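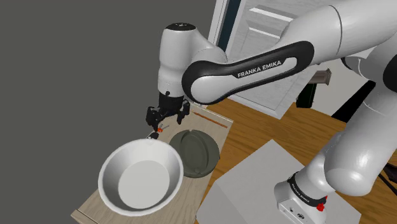 Last winter I lay on my bedroom floor for a whole afternoon reading about wood, and I got so excited that my sister asked me to please stop shouting facts through the wall. So now I'm going to shout them at you! Mostly this is about tree rings, because tree rings are the best thing hiding inside ordinary stuff.

## A tree gets fatter from the outside

Lots of people think a tree grows the way bread dough does, puffing up all over. A tree has a super thin layer of living cells just under its bark, called the **cambium** (say it KAM-bee-um). Every year the cambium makes a fresh coat of wood all the way around the trunk. It's a bit like putting on a new sweater every year and never, ever taking the old ones off. The oldest sweater is right in the middle.

The trunk doesn't stretch upward either. If you hang a swing from a branch when you're 8, that branch will be at pretty much the same height when you're a grown-up. The tree gets taller only at its tips.

## Light stripe, dark stripe

In places with cold winters, a tree grows fast in spring. There's lots of water in the soil and the new leaves are hungry for it, so the tree makes big, wide cells that work like drinking straws. That wood looks pale. Later in summer it slows down and makes small cells with thick walls, and that wood looks darker. Then comes winter and the tree takes a long rest.

One pale stripe plus one dark stripe equals one year. (I got this wrong for ages. I counted every stripe and decided the stump behind our school was twice as old as it was.)

Trees in some warm, rainy parts of the world don't stop for winter, so their rings can be really faint or missing altogether.

## Reading the diary

My neighbor Eulalia Troncoso used to study old trees for her job, and she let me look at a slice of pine through her magnifying glass. It had 40 rings. The ones near the middle were nice and wide, so the tree had a good start, with plenty of sun and rain. Then there were four skinny ones squashed together. Eulalia said those were dry years. The tree was thirsty and could only make a thin sweater.

Rings can tell you other things too:

- A black scar with rings curling around it can mean there was a fire, and the tree lived through it.
- Rings that are wider on one side can mean the tree was leaning, maybe on a steep hill.
- A dark circle with lines bending around it is a **knot**. A branch used to grow there!

The oldest tree Eulalia ever worked on had 890 rings. I tried to imagine having that many birthdays and had to go eat a snack.

You don't have to chop a tree down to see its rings, by the way. Scientists use a hollow drill to pull out a stick of wood thinner than a pencil. It looks like a tiny striped straw.

## So where are the rings in a board?

Flat boards have rings too, but they've been sliced the long way. If you cut an onion across, you get circles. If you cut it from top to bottom, you get curvy lines. Wood does the same thing, and we call those lines the **grain**.

Look at a solid wood board, then peek at its short end. You can often see little curved bits there, and those are pieces of the circles!

## Try it yourself

1. Find a stump or the cut end of a log.
2. Brush off the dirt. A little water makes the stripes show up better.
3. Put your finger on the very middle and count the dark rings out to the bark.
4. Find the ring from the year you were born, if the tree was cut down recently. Count backward from the bark for that one.

My friend Janka found a log where her birthday ring was the fattest of all, and she's still bragging about it. Mine was one of the skinny ones.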